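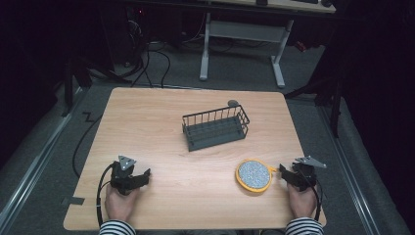

A sponge should never be left lying on the table, my sister told me over the phone this morning, it wants to stand up somewhere the air can get round it. She has opinions on most things to do with washing up, and I love her for it, but I'd only rung to ask about the train to Brandeck.

Anyway, it set me thinking, and I ended up giving a good part of the morning to one little wire rack and one scrubber with a yellow edge. I do like that scrubber. It has such a cheerful colour to it, and the sparkly side brings up the bottom of the porridge pot better than anything I ever bought in Petton, where I once paid 19 dollars for a brush that shed its bristles in a fortnight.

I tried to picture the rack beside the sink and couldn't settle on which way it ought to face — lengthwise would be neater, but then there's the kettle to think of, and the jar with the wooden spoons. I may sleep on it.

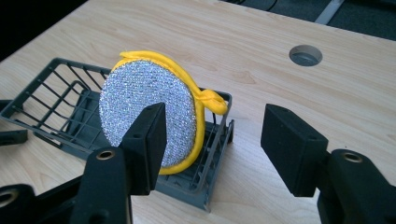
The scrubber standing up in its rack, sparkly side showing.

Soup for lunch, the last of the pumpkin. I must remember to write back to the people at Ene about the tea towels, and to look for my good apron, which I haven't laid eyes on for about 9 weeks. Rain after four, and the washing still out.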